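Speaker notes, robotics club evening, the simulator talk

Start before the slides are up. Say hi, say the talk is 20 minutes, say the pizza is paid for. Ask who has run a simulator before and who has only watched one crash.

So. We're the Malteo club, and last October we had a plan to build a pick-and-place arm for the Femanell student challenge. We had a budget of 800 dollars. The gripper we wanted was 599 of that (pause for the groan). Which left 201 dollars for the arm, the motors, the wiring and everything we were going to break, and I'd like you to remember that I am personally very good at breaking things.

That's how we ended up doing the whole first half of the season in simulation. I was the one complaining the loudest. I joined a robotics club to touch robots! I wanted grease on my sleeves! Instead I got a laptop fan that sounded like a leaf blower and a project called Lei, named by vote, don't ask me what it stands for.

Next slide, and slow down, I always rush this part.

The task in Femanell is simple to say. Reach, line up, close the fingers, lift, put it down somewhere else. Everybody in the club figured the lifting would be the hard bit. It was the lining up. We spent all of November on lining up. Our first controller came in at a nice confident angle and drove the fingers straight through the table, because I had left collisions turned off on one part of the model. The score for that run was perfect, by the way. Check your collisions.

After that we moved to looking at things from the gripper's own point of view. If you only ever watch your robot from across the room, on the screen or for real, you miss how little it has to go on up close. A big flat surface with no texture gives you hardly anything to judge distance by. Leave the slide up for a bit and let people look at the fingers, which are wide open with a big gray plane ahead of them, and ask how far away they think that plane is.
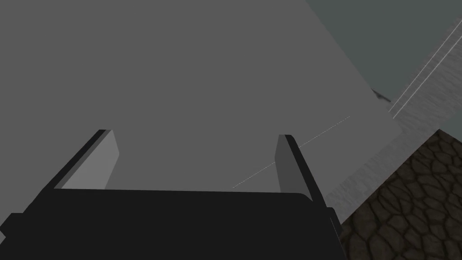 Flulico wrote to us after we shared the early runs, saying that a team that trains on plain gray surfaces is going to get a nasty surprise the first time it meets a shiny one, and that we should be changing colors and lighting from run to run long before we felt ready to. Also that our approach speed was, quote, optimistic.

I was a bit grumpy about it for a day. Then I tried it, and yes, fine. We changed the surface colors and our success rate fell off a cliff. Same controller, same task, new colors. So we went back and made the changes part of every batch – surface shade, light direction, where the gripper starts, how wide the fingers are when it starts. It took a Sunday to set up and it should have been there from week one.

Numbers slide. We ran 3755 attempts in total. Don't read the table out loud, they can read. Just mention that the early batches are ugly and I left them in on purpose. If somebody asks, the approach speed is now over half of what it used to be but still a lot lower than I wanted.

What I'd do differently, if there's time:
Write down what changed between batches. We have a whole week of runs labeled "new" and "new2" and I could not tell you what's in them.
Put the finger opening in the log. It sounds boring and it saved us twice.
Let the newest members run batches by themselves early. They find the weird stuff, they haven't learned to click around it yet.
Don't let me name files.

Then the real gripper. We did buy it, it's in the box by the door, and people can come up and hold it afterward. Please don't put your finger in it (I did). We haven't run the full task on hardware yet, so if someone asks how well it carries over, the answer is ask me in the spring. The arm still needs a base plate and one of our cables is too short.

Questions. If it's quiet, ask them what they'd have spent the 201 dollars on.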